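Corporate Giving and Employee Volunteering
Handout for Unit 2: In-kind Donations
Prepared by Kelly Falcão
Last revised: April 18, 2021

Please read this handout before the seminar. The Standach case is discussed in the second half, so bring your notes on it.

1. What we mean by in-kind giving

A company can support a community in several ways. It can give money, it can give the working time of its employees, or it can give goods. The last one is called in-kind giving. The goods may be new products from the company's own stock, used equipment from its offices, or things bought specially for the receiving organisation.

In the previous unit we spoke about money. Money is easy to transfer and the receiver decides how to spend it. Goods are more difficult. They must be chosen, packed, transported, stored and given out, and each of these steps costs something to somebody. Students often forget this when they write their first project plan, and the budget then shows a donation of goods with a cost of zero for the receiver. Please do not do this in your assignment.

2. Who decides what is needed

The common mistake is that the company starts from what it has. A marketing department finds some unsold stock, somebody proposes to donate it, and only then they look for a school or a shelter which will accept it. The receiver usually says yes, as it is not polite to refuse a gift and one also hopes for a second gift later.

A better order is the following. First, the company contacts the receiving organisation and asks for a list. Second, both sides agree on quantities and on the date. Third, the company looks at its own stock and compares it with the list. What is missing can be bought, or left out openly.

I use the word "list" in a strict sense. A telephone call with the director is useful for starting the relationship, but it is not a list. The list should be written, and the people who work every day with the children, patients or residents should be asked before it is finished.

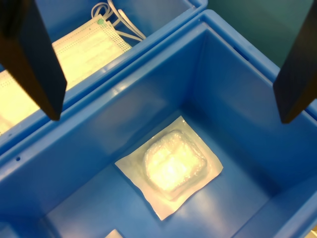
Sorting is the step where employees most often take part, and it is a good task for beginners in volunteering. It needs little training and the result can be seen on the same day. Before the volunteers arrive, the coordinator should decide the categories and write them on labels. Each category gets its own container - a large blue plastic bin with a thick rim is suitable - and the rule is that one bin holds one kind of goods only. Mixed bins must be opened again by the staff of the receiver, and the time that was given by the volunteers is then taken back from other people.

Things to check at sorting:
- the date on food, medicine and cosmetics
- whether the package was opened before
- whether the instructions are in a language the users can read
- whether small parts are suitable for the age of the children

3. Case: the Standach school parcels

Hadent is a medium-sized firm which sells dental care products. In July it organised a volunteering day together with the primary school in Standach. The plan was to prepare 911 parcels with a toothbrush, toothpaste, a cup and a small booklet. There were 26 employees who registered for the day, and two persons from the school helped them.

The parcels were ready before the evening and the local newspaper published a friendly article. In this sense the day was successful. When we look at the follow-up report, we find two weaker points.

The first point is the booklet. It was written for parents, in long sentences and small letters, and many parents in Standach speak a different language at home. The teachers reported that most booklets stayed in the school bags.

The second point is the quantity. Hadent took the number of parcels from an old document of the municipality, and the school had in the meantime lost some classes to the new building in Plurkville. More than a hundred parcels remained. The school kept them in a corridor for some weeks and finally sent them to Plurkville by its own van, and paid for the fuel also.

Neither of these problems is dramatic. Both could be avoided by one meeting, which was planned but was cancelled when the firm changed its date.

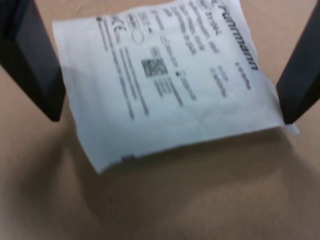
Fig. 2. A small white plastic packet with printing on one side.

4. Individual packaging

Small items are often packed one by one. The advantage is hygiene, and the distribution is quick. The disadvantage is the waste, and the receiver has to pay for its removal. In the agreement between the two sides there should be one sentence on who takes care of the packaging. The Nasrallah foundation, which you know from Unit 1, puts this sentence in all its contracts and covers the waste costs for the first year.

Printing on the packet should be useful for the person who opens it. A company logo is acceptable if it is small. In my opinion a logo on every single item turns the gift into advertising, but you may argue differently in the seminar - there are good texts on both sides in the reader.

5. For the seminar

Prepare half a page on the following: if you were the coordinator at Hadent, what would you ask the school before the volunteering day, and whom would you ask? Write the questions in full, in the form in which you would send them.

Those who missed Unit 1 should also read the chapter on partnership agreements.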